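Facial tissue

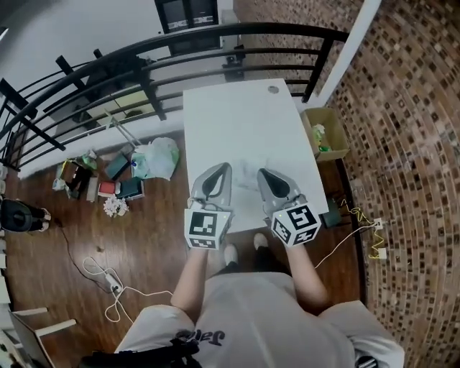
Facial tissue, also paper handkerchief or just tissue, is a thin, soft, absorbent paper made for wiping the face and nose and then thrown away. Sold flat in boxes, folded in pocket packs, or loose on rolls for clinics and salons. Part of a wider family — tissue paper — that also takes in toilet paper, paper towels, napkins and the dry wrapping kind, though wrapping tissue is made quite differently and doesn't absorb much of anything.

Overview

Most facial tissue is two sheets (plies) laid together. Three-ply and four-ply are sold as "premium" or "strong". One-ply exists, mostly in institutions. A single ply is light enough to see a hand through. Softness and strength pull against each other: longer fibers give strength, shorter fibers give softness, and nearly every maker blends the two. Softwood pulp for the long fibers, hardwood (eucalyptus, often) for the short. Bamboo and recycled pulp also used.

History

Paper for wiping the nose is old in East Asia. In Japan, soft washi sheets were carried folded inside the clothing, and European visitors of the 1600s remarked on them in letters home. Europe itself stayed with cloth for centuries longer. The cloth handkerchief was a gift, a love token, a fashion item, and was laundered and used again.

The modern product came out of the early 20th century. Creped cellulose wadding was developed as a substitute for cotton in bandages, and after the First World War makers looked for other uses. It was first sold in the 1920s as a disposable towel for taking off cold cream. Buyers used it for colds instead, advertising followed them, and by the 1930s the nose had won. Pocket packs spread in the same period, in Germany especially.

Manufacture

Pulp is mixed with a great deal of water and sprayed onto a moving wire or fabric. Water drains, the wet web is pressed, then carried onto a large steam-heated cylinder, the Yankee dryer. A blade scrapes the dry sheet off the cylinder. This is creping, and it is the step that matters most. The blade buckles the sheet into very fine folds, which give stretch, bulk and the soft feel. Blade angle, wear and the adhesive on the cylinder all change the result.

Through-air drying is the main alternative. Hot air is blown through the web so it is pressed less and keeps more bulk. Uses more energy. More common for towels and bath tissue than for facial.

After the paper machine:
— plies are brought together and often embossed lightly at the edges
— calendering, passing between smooth rolls, for a flatter feel
— lotion added, if the product has it
— slitting, folding, cutting, boxing

Folding

The pop-up box depends on interfolding. Each sheet is wrapped partway round the next, so pulling one brings up the folowing one. The slot in the film at the top holds it there. Too tight a slot tears the sheet, too loose and it drops back in. Pocket packs aren't interfolded — each tissue is folded down separately to a small rectangle and stacked.

Wet strength

Ordinary paper falls apart when wet, as the bonds between the fibers let go in water. Facial tissue has a small amount of wet-strength resin added so it survives a sneeze. Toilet paper generally does not, or has only a temporary kind, because it needs to break up in the drain. This is why facial tissues should not be flushed. They clog pipes. Packaging says so, usually in small print on the base.

Lint and dust

All tissue sheds. Loose short fibers and fines come off at the cut edges and when a sheet is crumpled or torn. A sheet left in a pocket through the wash will cover a whole load of dark clothes. Shaking the clothes out dry, before ironing, gets most of it off. For eyeglasses and camera lenses tissue is a poor choice, wood fiber and grit can leave fine scratches. Lens paper or a microfiber cloth is the usual advice.

Pack sizes

No universal standard. Cube boxes commonly hold fewer sheets than flat ones and the sheets stand upright in a curve. Counts may be given as sheets or as plies depending on the country, a source of confusion: the Ilus cube is marked 64 sheets on one panel, the Clodov flat box 104, and the second is folded noticeably smaller. Comparing total area is fairer than comparing the count.

Environmental questions

Used tissue isn't normally recycled. Fibers are already short, and there is a hygiene problem. Plain unlotioned tissue can be composted at home in modest amounts. Plastic film at the box opening should be torn out before the carton goes in with card, though many mills can screen it out anyway. Some brands, Mtshali among them, have moved to a film-free slot. Cloth handkerchiefs have had a small revival. Which is better overall depends on how hot they are washed, how often, and how long they last, and published comparisons don't agree.

Health use

Used to cover coughs and sneezes, then binned, then hands washed. Repeated wiping reddens the skin round the nostrils, more from friction than from the paper itself. Lotioned sheets help some people. Others react to the fragrance or to a preservative and do better with plain.

In culture

Advertising tissue packs are handed out free in Japanese cities near train stations, with a printed insert facing outward. The practise dates from the late 1960s. Tissue also turns up in crafts — flowers, garlands, papier-mâché — since it takes dye easily.

See also
Handkerchief
Crepe paper
Paper towel
Wet wipe
Yankee dryer
Washi

Filed under: Paper products | Household goods | Hygiene

Entry by Keerthana Rodrigues, revised in November by Yatziri Palacios
© Breremix Household Reference | Contact the editors | Report an error | Back to top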